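Play Kitchen Corner Opens Next Month

The toy library at Weswood has a new kitchen set to lend, and it can be reserved from the front desk starting this week. The food pieces came from the Gagnon sale in May, where the whole box cost us 26 dollars. Plates, cups and bowls are stored in the blue Faltska bin, second shelf.
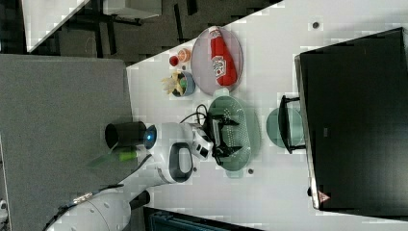
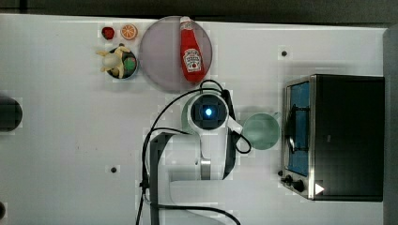 The white tabletop with the ketchup bottle on its plate. 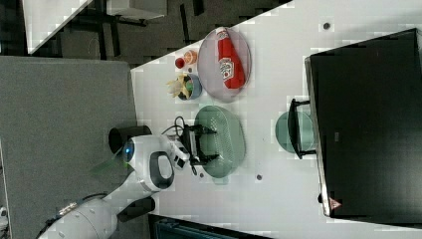
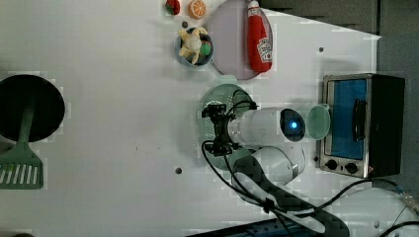

Loans run for 2 weeks and can be renewed once. The deposit is the same as for the train set and is returned when everything comes back. Please rinse the dishes in warm water and let them dry before they go in the bin. The small food pieces are not suitable for children under three.

We are still looking for a toy sink, a wooden spoon or two and more vegetables. Drop them at the Gaston Street door during open hours. Items with batteries should be handed in at the desk.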